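Wananville Costume and Dress Collection: Autumn Notes for Members

Last updated: Wednesday, November 11, 2020

Reading time: 4 minutes

The Wananville Costume and Dress Collection is pleased to announce the acquisition of the Obi wardrobe, a group of 502 garments and accessories assembled over four decades by one Gaserdale family. The gift includes day dresses, evening wear, tailored coats, gloves, hats and a small number of children's pieces. Most of the material dates from the 1940s through the early 1980s, and a good share of it was made by local dressmakers whose work has been poorly represented in the Collection until now.

Olanrewaju Ajayi, Curator of Dress, negotiated the gift with the family and supervised the transfer to the Gaserdale store in May. The family kept written notes with many of the garments, giving the occasion on which each was worn and, in several cases, the price of the cloth. These notes will be transcribed and held with the object records. Members who have consulted our earlier dressmaking holdings will know how rarely this kind of information survives.

Condition and Storage

Every item has now received a first condition check. The wool coats show old moth damage at the hems and under the collars, and were frozen in sealed bags before being admitted to the main store. The silk linings of the 1950s evening dresses are more of a concern. Several have split along the shoulder seams and cannot be placed on a mannequin without support. Ikechukwu Okonkwo, Textile Conservator, has recommended that these be stored flat in padded boxes and shown only on a slant board.

Fifty of the hats were received in their original boxes. The boxes have been retained for their labels and printed papers, but the hats have been moved to new acid-free containers. The remaining accessories are being rehoused as materials arrive.

Cataloging

Records for the Obi wardrobe are being entered in Skivow, the catalog system adopted by the Collection last year. Each record gives the maker where known, the fabric, the measurements and a short account of construction, including closures, seam finishes and any later alterations. Hem and waist alterations are especially common in this group, and in one case a full-skirted dress of 1956 was recut as a narrow cocktail dress some years afterward. Both stages are described in the record.

The first 100 records are open to members now. Corrections are welcome, in particular from those with knowledge of Gaserdale dressmakers and their labels. Please quote the object number in all correspondence. 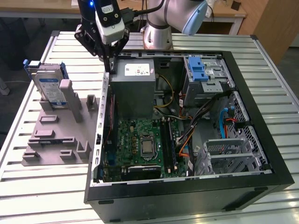
Spring Display

A selection from the gift will be shown in the Long Gallery under the title "Made to Measure: Dressmaking in Gaserdale." Osaze Ogundipe, Exhibitions Officer, has chosen 50 pieces, with an emphasis on garments that can be matched to a paper pattern or to one of the family's notes. The display will open with a gray wool suit of 1948, which is the earliest adult garment in the gift with a known maker.

Light levels in the gallery will be kept low throughout, and the printed cottons will be changed at the midpoint of the run. Opening dates will be confirmed in the next newsletter. Admission will be by timed ticket, and members may reserve before tickets are released to the public.

Study Appointments

The study room is open by appointment only, with one reader admitted at each session. Face coverings are required. Requests should be sent in writing at least two weeks ahead and should list the object numbers to be seen, up to a limit of six. Garments stored flat may be examined in their boxes but may not be turned by readers. Pencils and tape measures are supplied. Photography for private study is permitted without flash, and a separate form is needed for publication.

Notices

Danjuma Jibrin has been appointed Assistant Registrar and will handle all loan inquiries. Existing loan agreements are unaffected.

Ayodele Ibrahim will give the winter members' lecture, "The Bias Cut at Home," by video link. Joining details will be sent to members by email. A recording will be available afterward to those unable to attend.

Membership cards for the current year remain valid until the end of May.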